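Wooden Rice Buckets: The Questions I Keep Getting

I run a small page about rice, rice pots and the stuff that piles up around them, and the wooden bucket posts bring in more mail than everything else put together. I got tired of typing the same replies, so I've gathered them up. If yours isn't covered, write to me through the contact form and give me until Tuesday.

Do I really need a wooden bucket if my rice cooker has a keep-warm button?

Need? No. I still use my Doto cooker nearly every night, and the keep-warm setting is fine for an hour or two. What I like about the bucket is the texture. Bare wood takes up some of the steam, so the rice on the bottom doesn't go gluey, and it smells a little like wood when you lift a scoop out. If you eat straight from the pot and you're happy, save your money!

Can I cook in it?

Please don't put it on a burner. There are steamer buckets made with a slatted bottom that sit over a pan of water, and those are a different thing. A plain serving bucket gets cooked rice and that's all.

How do I get a new one ready?

Fill it with cold water, let it stand overnight, dump it, and do it again if it still smells strongly of lumber. Some folks add a splash of vinegar the second time (I do). Then dry it upside down, propped on a couple of chopsticks so air gets underneath. Before each meal I swish water around inside and wipe it out with a damp cloth. Skip that and you'll be scraping rice off the sides with your fingernails.

Should I take the paper label off?

I get this one constantly. Plenty of these come with a paper wrap, and some of them are so pretty that people can't stand to peel them. If it's a bucket for show, leave it alone. If you're going to use it for food and wash it every day, take it off early, while it still comes away in one piece. Soak a rag in warm water, hold it on the paper for a few minutes, and roll the paper off with your thumb. I flatten the nice ones in a cookbook. Mine from Jornov has been marking the congee chapter for years.
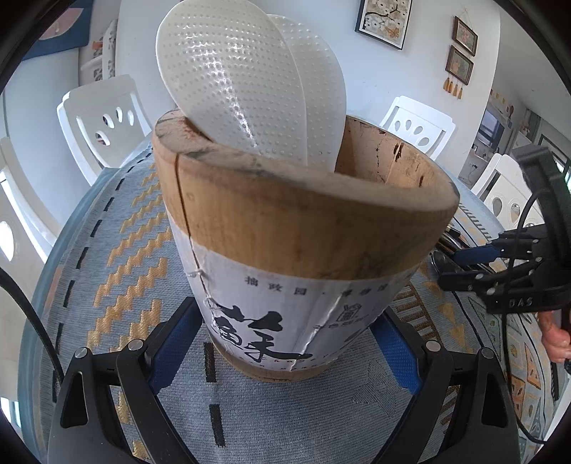 Rice bucket with two dimpled paddles. The wrap has 拙政园 · 寒山寺 across the top and a big brushed 蘇 in the middle.

What does the writing on the label say?

On the one in my photo, the small row names two sights in Suzhou: 拙政园 is the Humble Administrator's Garden and 寒山寺 is Hanshan Temple. The big character, 蘇, is the traditional form of the "Su" in Suzhou. If yours has something else on it, send me a clear picture and I'll take a crack at it, though my reading is slow and I lean on a dictionary.

There's a crack down the side. Is it ruined?

Maybe not. Long up-and-down cracks happen when wood dries out, and the one on that bucket runs right down the front. The test is easy: soak it overnight, empty it, and feel along the crack inside. A lot of them close up as the wood swells. If you can still catch a fingernail in it, rice starch is going to get in there and go sour, so I'd retire it to holding utensils. I don't glue anything that touches food, and I don't oil the inside either.

What about dark stains?

Surface stains usually lighten with coarse salt and half a lemon. Fuzzy or black spots that smell musty are mold, and if a good scrub and a full day of drying doesn't fix the smell, I let the bucket go.

Which paddle should I use, wood or plastic?

I like the white plastic kind with the little bumps. Rice slides right off, they don't scratch the wood, and you can throw most of them in the dishwasher (check yours first). Wooden ones look better on the table, but you have to wet them every single time. I keep a bumpy one from Diltier in the drawer and a spare behind it for when the first is in the wash.

Can the bucket go in the dishwasher?

No no no. Warm water, a soft brush, no soap, and dry it in the shade. A sunny windowsill is how you get the crack from three questions ago.

How big should I buy?

Measure the rice you cook, after it's cooked, and get a bucket that would be two-thirds full. Mohammadi sells theirs by inside width, so take a ruler to a bowl at home before you order. I bought too big the first time and the rice went cold at the bottom before we got to it.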